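To: Stustbridge theatre equipment list
From: Beca Rees
Subject: Re: Instrument checks before the Tuesday list

Dear colleagues,

Cornel Cozma wrote:
> Could the Elatcombe site confirm which checks are now
> made on the needle drivers between cases? Our copy of
> the procedure still gives 14 steps and makes no mention
> of the light source.

The current procedure has 7 steps and replaced the earlier one in April. It applies to both arms of the robot and is to be signed by the person who sets up the cart.

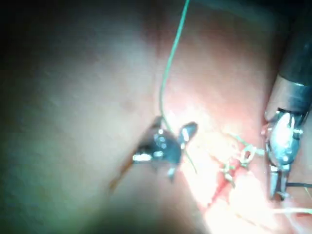
Step 4 concerns the jaws and the wrist joint. Each instrument should be opened and closed fully, turned through its range, and wiped at the pins. Staff are asked to set the light at the level used for suturing while they do this. Polished jaws, such as those of the instrument on the right, throw back a great deal of light, and the tissue close to the stitches can wash out to near white. The green thread remains fairly easy to follow at that level; a pale one may be lost. The light should then be lowered until the seam can be read along its length.

Any instrument that is slow to close is to be set aside, labelled and sent to Jendbridge, quoting form 515. Replacements are normally issued within 30 hours.

Please destroy older copies of the procedure.

Yours sincerely,
Beca Rees
Equipment Office, Elatcombe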